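Variable star log, December, second clear night
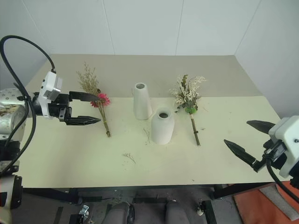
Dried flowers on the table, late afternoon.

Got the dome open at 6:40 and the camera down to temperature by seven. The sky was better than the forecast had it. There was a band of thin cloud low in the west that I kept an eye on, but it never came up past the tree line and by nine it had gone.

Target for the night was the same short-period eclipsing binary I have been following since October. The last run missed primary minimum by twenty minutes because of fog, so I wanted the whole eclipse this time, with at least an hour of flat light curve on each side. Exposures of ten seconds through the V filter. I tried fifteen first and the brighter comparison star was getting too near the top of the range for my liking.

Focus took longer than it should have. The tube was still cooling and the stars went soft twice in the first hour. I have written this down before and I will write it down again: open up earlier. The mirror needs ninety minutes in winter and I gave it forty.

Total for the night was 1,382 frames. I threw out the first batch while the focus was drifting, and another handful after the meridian flip when the guider could not find its star. The flip itself went fine. The Sulora mount stopped, swung over and came back to within a few arcminutes, and the plate solve did the rest. Last winter I did this by hand with a red flashlight in my teeth, so no complaints.

Around midnight the humidity went up to 88 percent and I turned the dew heater to full. The corrector stayed clear. The finder did not, but I don't use it for anything now except bird watching.

Ran a quick reduction on the laptop in Sunesis before bed, with only one comparison star and no proper flats. The eclipse is all there, down and up again, with a nice rounded bottom. By eye the minimum looks a little later than predicted, four minutes or so. That would fit with the last two timings, but I'm not going to say anything to the group until I have done it properly with the full set of comparison stars. The scatter outside eclipse was 0.008 magnitudes, good for this site.

The check star was a bit odd. It drops slowly through the whole session, by more than I can put down to air mass. It may be a color effect, the star is quite red. Or it may be variable itself. I will go back through the October nights and see whether it does the same thing there.

Disk space is getting to be a problem. The drive has 2,916 frames on it from this target alone and I have been keeping both the raw and the calibrated copies. I should delete the calibrated ones. They can be made again in an afternoon and the raw ones can't.

Looked at the Deltum camera page again while the flats were running. The newer model has lower read noise and a bigger chip, and I would get two more comparison stars in the field. I don't need it. For a star this bright, read noise is not what limits me, the air is. A better use of the money would be fixing the dome shutter, which stuck again at closing and had to be pushed with the broom handle.

Closed up at 2:15. Frost on the steps, Orion well over to the west, some traffic noise from the Holloway road and otherwise quiet. Feet very cold.

To do:
New flats in V, the dust ring in the lower left has moved
Grease the shutter track
Second eclipse to be timed before the moon gets in the way
Move the old frames off the laptop
Thicker socks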